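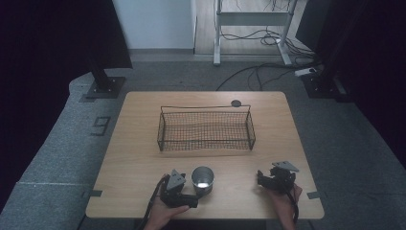
Unit 3: Wire, Sheet and Board
Household Materials, course handout
Harriet Haddad

Welcome back! Last time we spent the whole session on ceramics, and I promised we'd move on to metal and wood. This is my favorite unit – you'll start picking things up in every kitchen you visit.

Wire mesh

A mesh basket is mostly air, and yet it carries a surprising load. The wires share the weight among themselves, and the rim ties them all together. Take the rim away and the same mesh sags like cloth. When you sketch a basket, draw the rim first, then the slope of the sides, then the floor. Look closely at how a handle or rail meets the rim, where a lot of baskets fail first.

Key terms: gauge, aperture, rim, weld point.

Sheet metal cups

Run a finger around the lip of a metal cup. If it's smooth and a little fat, the edge has been rolled: the sheet is curled over on itself, which hides the raw cut and stiffens the whole opening. Such a lot of work from one tiny fold! Brushed finishes scatter light and hide fingerprints, while a polished surface throws everything back at you. Plenty of cups have one outside and the other inside, so check both.

Key terms: rolled rim, brushed finish, draw, seam.

Pale wood tops

Light wood shows its grain softly and its stains loudly. Rounded corners are kinder to hips and also chip less than square ones. For the reading, compare the Bradau and Lelitz table entries on page 187 and note how each handles its corners.

For next time

Choose 2 metal objects at home, one made of wire and one of sheet. Draw each from above and from the side, and mark every edge as raw, rolled or welded. Bring the drawings along (messy is fine, I love messy) and we'll pin them all up together.

Related handouts
Unit 2: Clay and Glaze
Unit 4: Woven and Knitted
The Trutadach Spoon Drawer
Mahmoud Reading List, May

This site uses cookies to remember your settings. Accept | Manage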